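Kevden Shared Workshop — Building a Robot Hand, Handout 5
Notes by Canan Oral
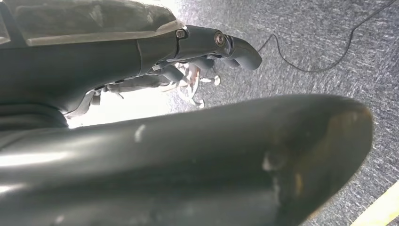
Why do we build the fingers before we write any code?
A stiff joint will fool you into hunting for a software bug, and I have lost whole evenings that way, so please get every knuckle moving freely by hand first.

Pivot screws come next, and I do go on about them! Snug each one down, back it off a touch, then bend the finger and let it go — if it sticks halfway, loosen the screw a little more and try again. Take your time with the thumb, which is the part most of you rushed in December.

Write your finger travel on the Cisard sheet, in degrees. Mine came to 74 on the first knuckle and 44 on the second, but yours may well differ and that's perfectly fine.

For next time: read the linkage pages in the Wadevel notes and bring your small hex keys.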